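Melnyk stellt Werkstattgebäude in Standstead fertig

Standstead, 5. März 2020. Die Melnyk Gebäudetechnik GmbH hat den Umbau ihres Werkstattgebäudes in Standstead abgeschlossen. Die Arbeiten hatten im Dezember begonnen und dauerten acht Tage länger als geplant. Der Betrieb am Standort Jiltstead lief während der gesamten Zeit weiter.

Das Gebäude hat eine Nutzfläche von 1280 Quadratmetern. Davon entfallen 352 Quadratmeter auf das neue Lager für Armaturen und Ersatzteile, das bisher auf zwei Hallen verteilt war. Heizung und Lüftung wurden vollständig erneuert. Die Planung lag beim Ingenieurbüro Samov.

„Die Wege zwischen Annahme und Lager sind jetzt deutlich kürzer“, sagt Geschäftsführerin Kirsten Kowalchuk. „Unsere Monteure haben das seit Jahren gefordert, und sie haben recht behalten.“

In Standstead und Jiltstead beschäftigt Melnyk zusammen rund 147 Mitarbeiterinnen und Mitarbeiter. Die Leitung der Werkstatt übernimmt Johannes Maluleke, bisher stellvertretender Leiter in Jiltstead. Für die Ausbildung bleibt Gifty Opoku zuständig. Bewerbungen für das kommende Ausbildungsjahr nimmt sie ab sofort entgegen. 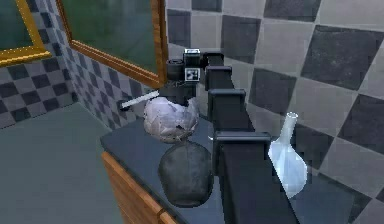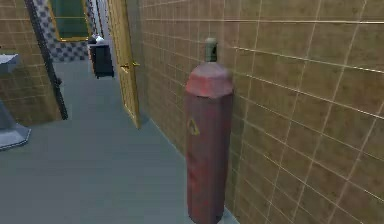
Pressekontakt

Melnyk Gebäudetechnik GmbH
Florence Sandhu, Unternehmenskommunikation
Standort Standstead

Der Abdruck ist honorarfrei. Um ein Belegexemplar wird gebeten.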